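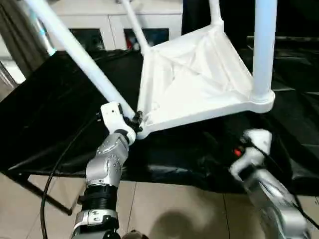 Der Stuhl steht kopf, einer der Greifer hat die Sitzecke gefasst. Besuchstag bei Tandura in Zodau.

Ich gebe zu, ich war auf Kaffee und Imagefilm eingestellt. Stattdessen drückt mir der Projektleiter am Eingang ein Namensschild in die Hand und geht gleich los. »Kommen Sie, sonst verpassen wir den Anfang«, ruft er über die Schulter. 31 Leute haben sich für den 17. März 2018 angemeldet, mehr passen in den Raum nicht hinein, und die beste Sicht hat man (Tipp für alle, die noch hinwollen!) von ganz links.

Clillden heißt das Vorhaben, bei dem zwei Roboterarme mit sperrigen Kunststoffteilen umgehen sollen. Warum ausgerechnet mit einem Gartenstuhl, will ich wissen. Er lacht. »Weil jeder einen kennt. Wenn ich Ihnen ein Getriebegehäuse hinlege, nicken Sie höflich. Beim Stuhl wissen Sie sofort, wie man ihn anfassen würde – und merken, dass der Arm es anders macht.«

Angefangen hat die Gruppe im Januar vor einem Jahr, mit einer einzigen Greifhand und, wie er sagt, »sehr viel Geduld«. Am meisten Kopfzerbrechen macht ihm das Material. Weiß und glänzend, dazu helles Licht, da verschwimmen für die Kamera am Greifer die Kanten. »Sie sehen einen Rand, der Rechner sieht eine helle Fläche. Darum suchen wir uns gern schmale Stege, an denen die Finger von beiden Seiten zufassen können.«
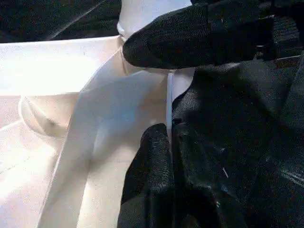 »Zuschauen ist anstrengender als Machen«

Nach der Vorführung setzen wir uns in die Teeküche, und ich frage, wie oft das eigentlich klappt. Er holt kurz Luft. »Bei unserer letzten Reihe in 86 von 100 Versuchen. Schreiben Sie das ruhig, auch die anderen 14. Aus denen lernen wir mehr.« Und das schwarze Tuch auf dem Tisch? Gegen Kratzer, sagt er, und damit sich Weiß besser abhebt. Bügeln wolle es aber keiner.

Ob die beiden Arme sich nicht ständig in die Quere kommen, hatte mich die ganze Zeit beschäftigt.
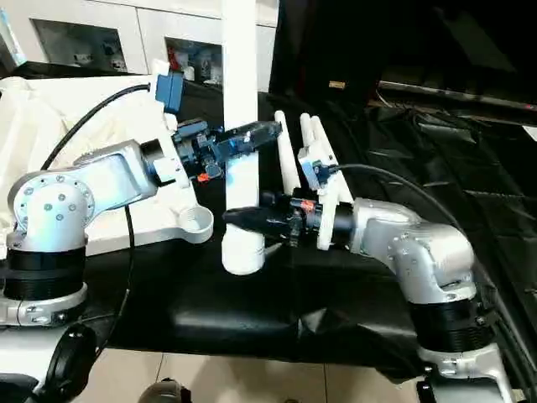
»Anfangs dauernd«, sagt er. Inzwischen plane die Software von Moynihan die Wege für beide gemeinsam, und wenn es zu eng werde, warte eben einer. Zehn Minuten später stehen wir wieder im Vorführraum, er wollte mir noch den Notausschalter zeigen, ich durfte sogar selbst drücken. Der nächste Besuchstag ist schon in Planung, anmelden kann man sich direkt bei Tandura.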